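Coltach open day, folding cell: episodes recorded on Mon 13 July

Data card for the set recorded during the open day at the Coltach workshop. It goes with the `coltach-open-day` folder and covers only the folding cell. The sorting line that ran in the next bay has its own card.

## What was shown

Visitors came through in groups and stopped at the folding cell for around 30 minutes each. The arm was a Bailly with a two-finger gripper and a small camera at the wrist. An operator drove it with a hand controller for the first half of each stop. After that the Rernmont policy ran without help, using the checkpoint trained on last November's episodes.

The task was the same all day: take a crumpled piece of clothing from the table, spread it out, fold it, and move it to the left side. People were free to ask for a restart. Many did, and that is why there are so many short episodes.

## Contents

| Item | Value |
|---|---|
| Episodes | 2,053 |
| Different garments | 80 |
| Views | wrist, overhead |
| Labels | outcome, stage, who was driving |

Garments were shirts, towels with a hem, and light sweaters, nearly all in plain colors. They were bought used and washed before the event. Sizes run from child to adult large, with more adult items than anything else.

The overhead view was set up to look straight down at the table and no farther, so visitors standing at the rail are outside it. Sound was not recorded.

## Folder layout

- `episodes/` - one folder per episode, numbered in the order recorded
- `garments.csv` - garment number, type, color, size
- `labels.csv` - outcome, stage reached, operator or policy
- `splits/` - lists for training and testing; the test list holds 200 episodes

Splits are made by garment. A shirt that is in the test list does not show up in training.

## Stages

1. **Reset.** The operator or a visitor drops the garment on the table in a heap.
2. **Approach.** The gripper comes in open and lines up with a fold or an edge. Wrist views in this stage are mostly cloth, with the two fingertips low in the picture.

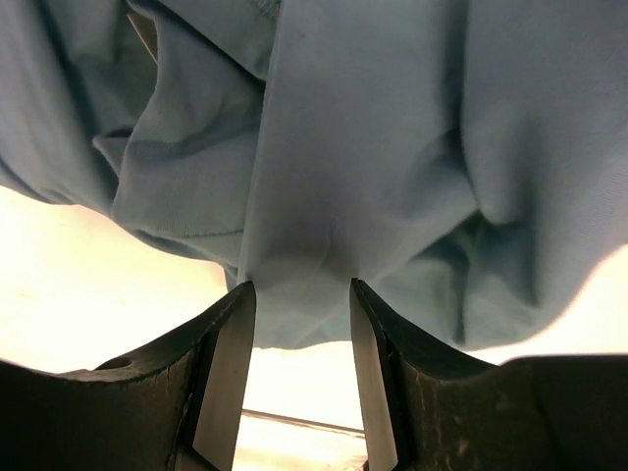

3. **Grasp.** The fingers close. If they come up with nothing, the episode stays in this stage until the next try.
4. **Spread and fold.** Labeled as one stage, as the two were often mixed.
5. **Place.** The garment is set down on the left and released.

## Known problems

- Bright table surface. The wrist view has little detail there, and exposure was left alone between groups.
- Numbering skips where the controller was restarted. The gaps are not missing data.
- Operator skill varies. Two of the Celtix staff had used the controller for less than a week.
- Color names in `garments.csv` were typed by hand - expect both "gray" and "grey".

## Use

Free to use for research inside Celtix and its partner labs. Ask the Coltach desk before passing it on.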